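Omow Hand Gripper Kit: Set-up Guide
Section 4. Preparing the work area and recording a first task

Read Section 3 (charging and pairing) before you begin. Both grippers must be paired with the Drovier recording software and must show as Ready in the device list. This section covers one seated operator using two grippers at a table. For standing work, see Section 6.

4.1 Set up the table

1. Place the table on a level floor. Lock the castors if it has them.
2. Lay the work board flat on the table. Wipe it with a dry cloth.
3. Set the chair so that your elbows are level with the board or slightly above it.
4. Clear a space of at least 100 cm on each side of the chair.
5. Turn off any lamp that shines straight at the board. Ceiling light is enough for most tasks.

Note: A plain, pale board gives the most reliable tracking. Do not use glass, polished metal or a patterned cloth.

4.2 Connect the grippers

1. Plug the cable marked L into the left gripper and the cable marked R into the right gripper. Push until you feel a click.
2. Let each cable hang down freely, with enough slack for you to reach the far corners of the board.
3. Plug the other ends into the hub. The hub light turns green when both grippers have been found.
4. Check that the marker plate on each gripper is tight. If it moves, tighten the screw with the key supplied.

CAUTION: Do not hold a gripper by its marker plate. A bent plate will cause position errors and is not covered by the warranty.

CAUTION: Unplug any mains item from the wall before using it as a task object. The gripper fingers are not insulated and must never be used on live equipment.

4.3 Take up the starting position

1. Sit down and pick up one gripper in each hand.
2. Hold both grippers over the board, clear of the task object.
3. Keep still until the software shows Tracking OK for both hands.
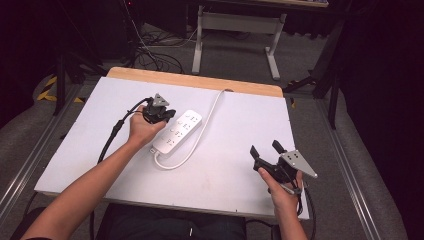
The starting position matters more than most new users expect, as the software measures every later movement from it. Keep your forearms relaxed and let your hands come in from either side. For this task the white power strip lies at an angle on the board, with its cord in a wide curve towards the far edge, and one gripper is held just above the end of the strip. The marker plates must stay in view of the head camera. If your sleeve or wrist covers a plate for longer than a moment, the software shows Marker Lost and the recording is paused. Go back to the starting position to carry on.

4.4 Check the gripper cameras

1. In Drovier, open Devices and select Camera View.
2. Open the fingers of the left gripper fully, then close them. Repeat with the right gripper.
3. Make sure that you can see both fingers in each view.
4. Move each gripper slowly over the task object. The picture should stay sharp at working distance.
5. If the picture is blurred, clean the lens with the cloth supplied. Do not use alcohol or glass cleaner.
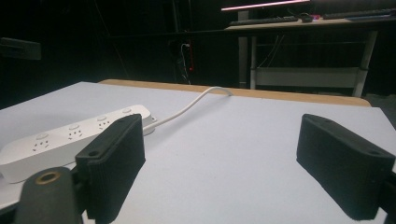
Figure 4-2. Gripper camera view with the fingers open. The power strip is on the left of the board.

Note: A dark background is acceptable. The software only needs the board and the task object to be well exposed. If they look grey and grainy, raise Exposure one step at a time.

4.5 Record a test run

1. Select New Recording and give it a name. The default name is Ernlow, followed by a number.
2. Press the foot switch once. Wait for the tone.
3. Carry out the task at an even pace. Avoid sudden turns of the wrist.
4. Return to the starting position and press the foot switch again.
5. Look at the Quality figure. A score of 70 or more is suitable for training use. If it is lower, see the table of faults in Section 9.

Note: Each recording may last up to 357 seconds. Longer tasks are split into parts automatically.

4.6 After use

Close the fingers, unplug both cables at the gripper end and put the grippers back in the case. Do not wind the cables tightly. Store the kit below 38 °C.

Guide revised Jan 15, 2026. Text by Rima Aoun, checked by Adom Tetteh.

© Omow. Product support: Maldonado service desk, option 2 | Contact | Back to top
Was this page useful? 38 people said yes. 0 comments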